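Ticket 317 – Guest wireless drops on level 3, Lendevthorpe office
Status: Resolved
Priority: Normal
Opened by: Jingyi Zeng
Assigned to: Tobias Kasprzak

Problem as reported
Laptops on the guest network lose their connection for up to a minute at a time. It happens mostly at the north end of the open-plan area, several times an hour. The staff network is slower than usual in the same spot but stays up. Wired desks are fine.

Monday, 9:20 – Tobias Kasprzak
Pulled the controller log for the two access points on the floor. AP-North shows repeated channel changes, AP-South shows none. Client count on AP-North was normal for the hour. No firmware alerts. Asked Jingyi which desks are worst.

Monday, 9:45 – Jingyi Zeng
Worst at the big white table and the row behind it. By the kitchen it's good all day. Photo of the table attached.

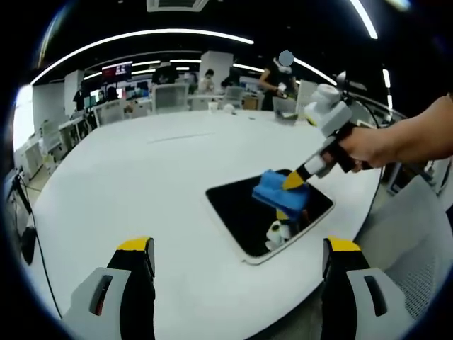
Attachment 1: white table, level 3, office area behind.

Monday, 10:30 – Tobias Kasprzak
Thanks, found it on the floor plan. The table is nearer to AP-North, so clients there should be getting a strong signal. Ran a ping test from a laptop at the table to the gateway. Normal replies, then a gap, then normal again. Each gap lines up with a channel change in the log.

Automatic channel selection is on, with the sensitivity set to high. I don't remember setting it that way. Shaohua, was this changed in the October maintenance?

Monday, 11:05 – Shaohua Su
Not by hand. The October work at Lendevthorpe was a controller upgrade and a restart. The upgrade notes say radio profiles are carried over. Tralulport was upgraded the same night and its profile still says medium, so I'd compare the two.

Monday, 11:40 – Tobias Kasprzak
Compared. Tralulport uses a named profile. Lendevthorpe was on the default profile with local edits, and the local edits are gone. Default sensitivity in the new version is high.

Changes made:
Copied the Tralulport profile to Lendevthorpe and applied it to both access points.
Sensitivity now medium.
Channel changes limited to outside office hours.
Guest bandwidth cap left alone.

Both access points restarted at 12:15. Clients were back by 12:18.

Monday, 14:10 – Zhuoran Cui
Still seeing a drop on my laptop at the north end, guest network. Two since lunch.

Monday, 14:35 – Tobias Kasprzak
No channel changes in the log after the restart, so this is a different fault. Zhuoran's laptop is moving between AP-North and AP-South. Signal from AP-South at that desk is weak, but the laptop hangs on to it. Minimum signal setting was also lost with the local edits – the copied profile has it switched off. Set it to the old value from the site sheet and asked Zhuoran to reconnect.

Monday, 16:50 – Zhuoran Cui
No drops since 14:55. Video call ran for 55 minutes without a problem.

Closing note – Tobias Kasprzak
Cause was loss of local radio settings during the upgrade. Lendevthorpe now has its own named profile. Muchen Fu to check the remaining sites for local edits on the default profile before the next upgrade; tracked separately. Reopen this ticket if the guest network drops again on level 3.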